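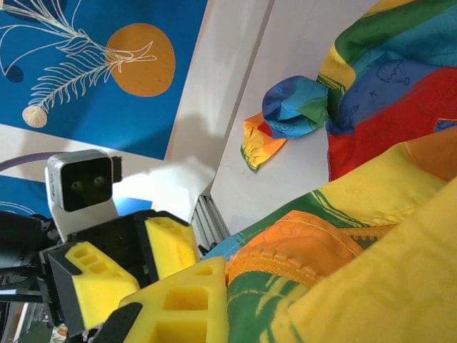 Kenia wrote in after the last review to ask whether the Skiker finger pads are safe to leave running on soft goods overnight, and said a set at the shop where Kenia works had started dropping parts by November.

My answer is no, at least with the stock settings. I have had the Skiker pads on two arms for 17 shifts, 2308 grasps by the controller's log, all of it cloth and bags. Grip on flat fabric is good. The trouble is the force limit. After a controller restart it goes back to the factory value, which is the highest one, and no warning comes up. I found this out when an arm closed on a folded hem and kept squeezing until the motor tripped on temperature. The jaws then stayed shut with the power off, and I had to back the screw out by hand.
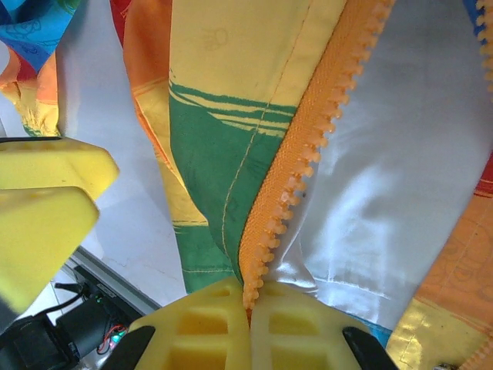
Skiker's support desk answered in two days and sent a startup script that writes the limit again. It works, but it should have been in the firmware. Until you have it installed, check the limit after every restart and keep your hands clear of the jaws. I would be most careful with jobs like pinching the end of a zipper between the two pads, where chunky plastic teeth sit right beside the grip and a slip of the cloth could bring them in.

The second fault is slower. Grasp detection goes by motor current, and thin slick cloth hardly registers. 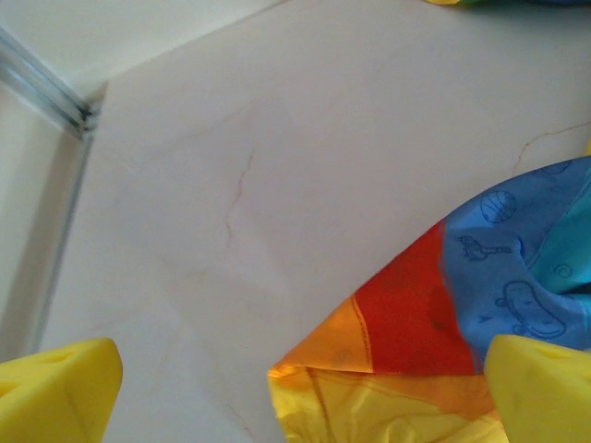
So the arm reports a miss, opens and tries again, or it reports a hold it doesn't have and moves off with nothing. Lowering the threshold fixed the first case and made the second one worse. I went back to the default and added a check after the lift.

The pads themselves have held up and are easy to swap. I'd buy them again, with the script. I would not run them unattended.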